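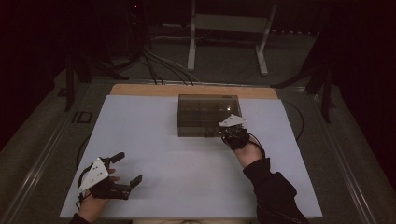 Two hands, two grippers and one see-through box with lots of little compartments inside.

Have you ever tried to teach somebody to tie a shoelace using only words? Try it sometime! "Take the left lace, no, your other left, now make a loop, now pinch it..." Most people give up and say, "Okay, just watch me." And then they do it slowly, and the other person gets it.

Robots have the same trouble. I work at a place called Tretura, and my job is to be the one who says "just watch me." I get paid to put things in boxes, open drawers and pick up spoons while a computer keeps notes. When I was nine I would have thought this was the best job in the world, and I still sort of think so.

So what are those things on my hands?

They're grippers. A gripper is a robot's hand, and ours is a very simple one. You have five fingers on each hand, and a gripper like mine has two, called jaws. They open wide, they close, and that's it. Look at the one on the left in the picture and you can see its jaws standing open like a beak.

Usually a gripper sits at the end of a robot arm. I strap mine onto my own hands, so my arm does the moving and the gripper does the grabbing. If I want to lift something I can't cheat and use my thumb. I have to do it the way the robot would, with two stiff fingers that can't feel a thing.

You can try this at home. Get two pairs of kitchen tongs and try to open a lunch box with them, one pair in each hand. Then try to take out a grape without squashing it. (Ask first before you use somebody's good tongs.) It's a lot harder than it sounds, and that's just what the robot has to deal with all day.

How does the robot learn from that?

Every time I do a job from start to finish, we call it a demonstration, or a demo. The computer saves where my hands went, which way they were tilted and when the jaws opened and closed. Then I put everything back and do it again. And again. For one box I did 433 demos, and by the end I was seeing that box in my sleep.

You might wonder why one isn't enough. Well, imagine you learned to catch a ball, but only a ball thrown to exactly the same spot every time. The first time someone threw it a bit to the left, you'd miss! So I move the box over a little, or turn it, or start with my hands somewhere new. The computer looks through all those demos and works out what they have in common – go to the box, line up with the edge, close the jaws, lift.

See-through things are extra tricky. A camera can have a hard time telling where smoky plastic stops and the table behind it starts. Shiny spots make it worse, and they move around when you move. You've probably walked up to a very clean glass door and had to stop for a second. Same problem.

Do you ever mess up?

All the time. I drop things, I bump things, I knock lids onto the floor. My record is 34 good demos in a row, and then I sneezed. We throw out most of the bad ones, but we keep some where I made a mistake and fixed it. A robot needs to see how to fix things too, or it will just freeze the first time something slips.

Is there another way to do it?

Yes, and it's fun. It's called teleoperation, which is a long word for remote control. You move a pair of handles, and a real robot arm copies you, maybe from across the room. I like it, but I'm slower that way, and my hands get tired of waiting for the arm to catch up. Wearing the grippers feels more like playing, so you can do a lot more demos before lunch.

Can the robot do it by itself now?

Sometimes! Our robot is named Firau. The first time it tried the box job on its own, it took 3 tries to get hold of the lid. I was standing there with my fists squeezed tight, whispering "a bit lower, a bit lower," as if it could hear me. Then up came the lid, and I yelled so loud that people came in from next door.

It still can't do grapes. We're working on grapes.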